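Search this site Go

Filed under: Funded work / Reports to partners

Progress report to the Edine Fund
Household Handling project, second period
Prepared by Ilaria Amato, 6/2/22

You asked for a short report and a frank one. I can manage frank.

The main event of this period was the open day in April, promised in the grant agreement in a sentence I wrote myself and have had leisure to regret. We invited 31 people and got 31 people, a thing that has never happened at any event I've organized. The room at Brircombe holds considerably fewer, so we ran the demonstration in two sittings and fed whoever was waiting. The catering line is over budget as a result. The receipts are attached, and yes, that is the correct number of sandwiches.

As you know, the project is collecting examples of ordinary household handling with hand-held grippers, so that an arm can later be trained on the same motions. Towels and bedding come first. Visitors were shown how a recording is made, then handed a gripper and left to it. Most of them had assumed that picking up a towel was the easy part of robotics. Most of them were cured of this by the second try. A towel has no handle and no particular shape, and it doesn't care which way up you think it is.

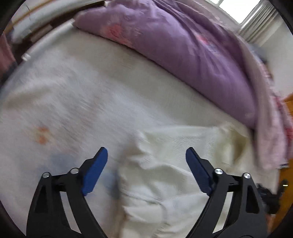 The Jemen people stayed longest and asked the best questions. They wanted to know how we decide that a recording is good enough to keep. At present a second person watches it and says yes or no, and the two of us who do most of the watching disagree more than I would like. We have since written the rules down on one page. The page has already been revised, and I expect it will be again before you read this.

Then there was the arm. The Dijkstra arm was scheduled for six attempts at lifting a folded towel and moving it to a basket, in front of both sittings combined. It managed two. One of the failures was quite graceful and got a round of applause, which I've chosen not to enter in the results table. Of the other three, two were missed grips and one was a cable I had personally checked that morning. The cable has been replaced. So has the person who checks cables.

Against the plan, the position is this:

Recordings. Our target for the period was 100 accepted recordings of towel handling, and we reached it in the last week, later than I'd told you we would. Fitted sheets have been started and are going slowly. Anyone who has folded one will understand, and anyone who hasn't is welcome to come and try.

Fingertips. We are still comparing pads. The softer ones hold terry cloth well and wear out fast. I'd like to move a little of the travel money into spares, and there's a request form with this report.

Staffing. Unchanged. We're still looking for someone to handle the data at our end, and the advertisement has so far brought in one excellent candidate who wanted to live somewhere else.

Next period we'll finish the sheets, begin on pillowcases and give the arm another chance, this time without an audience. A second open day is also in the agreement. I would ask that it be held in a bigger room, and that the invitation say clearly whether lunch is included. Three visitors have written to ask when it is. I haven't answered them yet, as the date depends on your decision about the room.

The spending table and the visitor comments follow as separate files. I've left in the rude ones.

Contact the project office | © Brircombe Household Handling | Back to top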